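Hachiya vs Fuyu for drying whole – who's doing it this year?

Forum: Preserving & Pantry > Drying and Dehydrating

peelerandstring
Posted Wednesday, March 7, 2018

I finally finished the last of my December batch of hoshigaki and I have to talk to somebody about it, so you're all getting it! For anyone who hasn't met them, these are whole persimmons, peeled, hung on a string and massaged every few days until the sugar comes to the surface in a fine white bloom. Mine took the better part of six weeks in the upstairs hall window and they were the best thing I made all year. Chewy outside, almost like jam in the middle.

I used Hachiyas from the Altgate farm stand, 55 of them, still hard as baseballs. I lost 13 to mold (all from the same two strings, hung too close to the wall) and the rest came through beautifully.

Now I'm already planning for next fall and I want to try a side by side with Fuyus. Has anyone here done it? My neighbor swears it's pointless, but she also thinks raisins are pointless.

ovenmitt_annie
Oh I love this thread already. I've done Fuyus three years running and I don't think it's pointless at all! They come out milder and a bit firmer, and the kids will eat them, which they won't do with Hachiyas. You do get less of the sugar bloom. I slice most of mine crosswise now and use the dehydrator, but I always hang a couple of strings for the window.

bramblejar
Going to disagree with Annie a little. Hanging a Fuyu whole is a waste of a good Fuyu. They're lovely crisp, out of hand, with a squeeze of lime. The whole reason anybody invented hanging persimmons was to deal with the astringent ones you couldn't eat off the tree. Drying takes the pucker out and leaves all that sugar behind. A Fuyu has no pucker to lose and it starts out less sweet, so you end up with a leathery, sort of polite fruit.

ovenmitt_annie
Polite fruit! I'll take it. But a polite fruit in March beats a crisp one that went soft in the drawer before New Year's, and I always end up with too many.

peelerandstring
Ha, okay, so we have two camps. I'll say that shape matters to me too. The long pointy Hachiyas are so easy to peel in one go, top to tip, and they hang like little lanterns. The squat ones keep slipping around in my hand. I've been staring at the flat kind and trying to work out how I'd tie it.
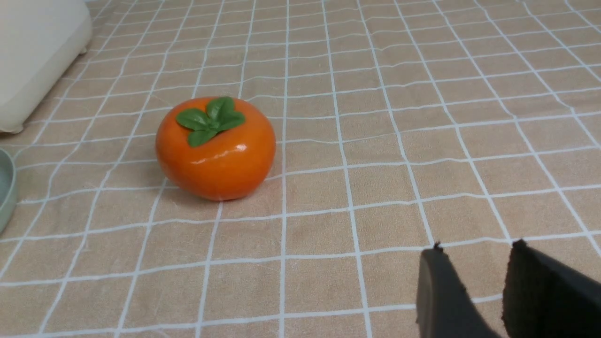 Do you have to leave a bit of branch on a flat persimmon to hang it?
A short T of twig makes it much easier, but a stainless screw turned into the stem end will hold the string just as well.

The twig is what I used for all of mine, and it's the one thing I'd beg anyone to ask for when they buy. The Altgate people cut them with clippers and leave the T on if you tell them what you're up to. Supermarket ones are always snapped off clean.

bramblejar
Screws work, but put them in before you peel. Once it's peeled you're trying to drive hardware into a wet bar of soap. And trim the leaves back so they don't hold moisture against the shoulder – that's where my mold always starts, never at the tip.

coldporch
Jumping in from the north side of things. I dry on an unheated porch and I've found that airflow is everything, far more than temperature. I picked up a Ploner rack secondhand, the fold-out kind with dowels, and put a small fan at the far end on low. Lost 2 fruits the whole season. Before the fan I'd lose a third of them, easy.

Also, does everyone dip? I do a quick dunk in boiling water after peeling and I'm convinced it helps.

bramblejar
I've never dipped and I don't think it does much if your knife and hands are clean.

coldporch
I dipped half and left half one year, and the undipped half went fuzzy first. Small sample, I know. Still dipping!

ovenmitt_annie
I dip too, ten seconds or so. Mostly because my grandmother did, so don't ask me for science. Peelerandstring, were you weighing them at all? My favorite part is how tiny they get.

peelerandstring
I weighed exactly one, because I'm a bad scientist. It was 300 grams peeled and I forgot to weigh it at the end because I ate it. Sorry!

jestau_orchard
Small grower here (Jestau, we have a few rows of persimmons behind the apples). Both of you are right about Fuyus, in a way. Picked early they dry into cardboard. If you leave them on the tree until the color is properly deep and they give just a hair under your thumb, they dry much sweeter. Most people buy them bright and rock hard and then blame the variety.

bramblejar
Okay, that's fair, and I've only ever used the hard ones. I might do one string. ONE.

ovenmitt_annie
I'm saving this page so I can bring that up in the fall :)

coldporch
Has anybody tried dusting the finished ones with rice flour to keep them from sticking in the jar? The Bạch bakery near me does it with their dried fruit and I can't decide if it's clever or if it just hides the bloom.

peelerandstring
Haven't tried it. I wrap mine one by one in parchment and keep them in the freezer, and they never stick. If you do the rice flour, please come back and tell us how it tastes!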